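Last updated: December

3. Building the Strawberry Task

Our robotics club wanted a picking task that a beginner could understand in one sentence: move to the berry, close on it, lift it. Yurani Condori and Edith Flores set it up in simulation during the first weeks of the course, and the rest of us were hooked right away! Figure 1 shows two views of the task, one of the arm and one between the gripper fingers.

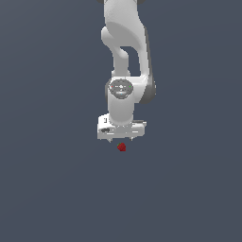
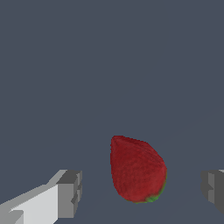 Figure 1. The strawberry task in simulation. In both views the gripper is open and not touching the fruit.

3.1 Collecting Demonstrations

Each of the nine club members steered the simulated arm by keyboard, and together we saved 200 full demonstrations (3,204 short clips once they were cut up for training). The berry gets a new position and tilt at every reset, so memorizing one path is no help at all. We loved how quickly people improved. Walter Condori's early runs kept pushing the fruit sideways; a week later he was teaching the newer members how to come in from straight overhead.

We set aside 66 starting positions for testing and kept them out of training. A run counts as a success only if the berry stays between the fingers through the whole lift. Grip force is not scored in this version, though Socorro Huanca has already written a first draft of that check, and we are excited to try it next term.

We use cookies to remember your reading settings. Accept | Manage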